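Keeping a White Tabletop White (and Other Things I Learned the Slow Way)

I bought a white worktable for the sewing room because I was tired of losing pins on the old brown one. Great plan! I can find every pin now. I can also find every pencil smudge, every drip of tea and the ghost of a blue marker from two summers ago. So this month's page is all about pale work surfaces, with a bit about toolboxes at the end since a few of you wrote in.

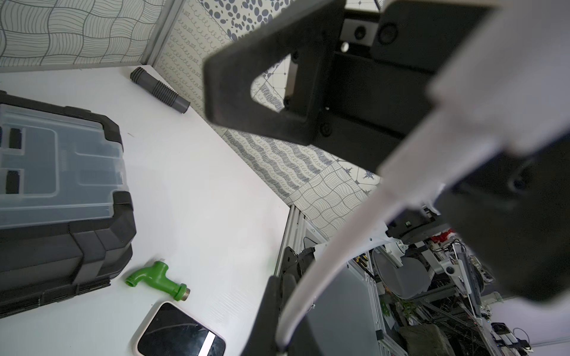

Prarncombe, June

Let's start with the everyday wipe. I use warm water with a small squirt of dish soap in it, a soft cloth wrung out hard, and then a second cloth with plain water. Don't skip the second cloth. Soap left behind goes sticky and grabs dust, and by the end of the week you've got a gray film and you're blaming the table. I did this for 2 years before my neighbor Zdislava Vaněk watched me clean up one evening and asked where my rinse cloth was. (I didn't have one.)

Pencil comes off with a regular white eraser. Rub gently and brush the crumbs into your hand. Ballpoint is harder - try a cotton swab with rubbing alcohol, but test it underneath or at a back corner first, and keep it well away from anything painted or varnished.

For tea and coffee rings I make a paste of baking soda and water, spread it on thick and leave it for 17 minutes. Why 17? That's how long my kitchen radio show runs between the news and the weather, and it works for me. Wipe it off without scrubbing. Baking soda is mild but it's still gritty, and a shiny finish will go dull if you lean on it.

Glue: let it dry all the way, then lift the edge with an old plastic card. Never a metal scraper. I still have the scratch.

If your table sits up against a patterned wall, wipe the wall too, at least the bottom few inches. Splashes land there and a busy pattern hides them beautifully until the sun comes in low around 7 in the evening and there they all are. A barely damp cloth, top to bottom, and dry it right after. Wallpaper that isn't the washable kind only gets a dry duster from me.

Now, toolboxes. Plastic ones are wonderful for light jobs, and they wash up nicely in the tub. Take everything out first (everything! even the mystery screws), vacuum the corners, wash in soapy water and stand it open until it's bone dry. Overnight is best. A damp box is how my good pliers got their freckles of rust.

Before you put a toolbox back on a pale surface, run your palm across the bottom of it. Grit gets stuck under there and it'll draw lines on your table every time you slide the thing. I keep an old placemat to set mine on, and I lift it - no dragging.
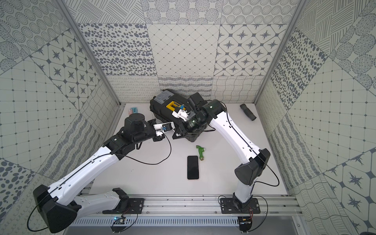

My plastic toolbox smells of oil even after I've washed it. What gets rid of that?

Wash it once more with dish soap, dry it well, then put a cup of dry baking soda in an open jar inside, close the lid and leave it a couple of days. If it still smells, go over the inside with a half-and-half mix of white vinegar and water, rinse, and set it outside in the shade with the lid up. Check your rags too, because an oily one tucked in a corner will bring the smell right back. Oily rags shouldn't be stored in there anyway. Dry them flat outdoors, away from anything that burns, and follow your local rules for throwing them out.

Next month I'll be doing drawer liners, and Normand Fehr has promised to send me his method for unsticking old ones.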